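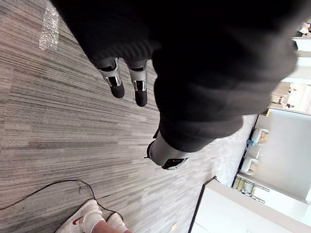

Figura 1 — Mão do robô sobre o piso de carpete, vista pela câmera do punho.

3. Software de percepção e controle

O objetivo desta parte do projeto foi escrever o nó que recebe a imagem do punho e decide se a mão pode descer. O sistema chama-se Welia e funciona por cima do middleware Rodirik, que já era usado no laboratório. A primeira versão ficou pronta em maio.

3.1 Máscara da própria mão

Na Figura 1, a manga escura e os dedos ocupam uma parte grande da imagem. O nosso primeiro detector tratava estes pontos como obstáculo e o planejador recusava quase todas as trajetórias. Para resolver, calculamos uma máscara a partir dos ângulos das juntas e do modelo geométrico da mão. A manga é de malha e faz dobras, por isso a máscara dela foi aumentada em 8 pixels.

3.2 Segmentação do piso

O carpete listrado foi o caso mais difícil. As listras diagonais produzem bordas fortes, e um cabo preto e fino, como o que passa pelo carpete na figura, confunde-se com elas. Anotamos à mão 289 imagens e treinamos uma rede pequena com três classes: piso, objeto e pessoa. Tênis e pernas entram na classe pessoa, que sempre bloqueia a descida.

3.3 Tempo de resposta

O ciclo completo leva cerca de 100 ms no computador Narken. Tentamos reduzir a resolução, mas os cabos desapareciam da segmentação — preferimos manter o ciclo mais lento.

3.4 Problemas abertos

Em 11 imagens do conjunto de teste o reflexo da luz no carpete foi classificado como objeto. O erro é seguro, porém faz a mão parar sem necessidade. Falta também sincronizar melhor a leitura das juntas com a câmera, porque nos movimentos rápidos a máscara fica atrasada.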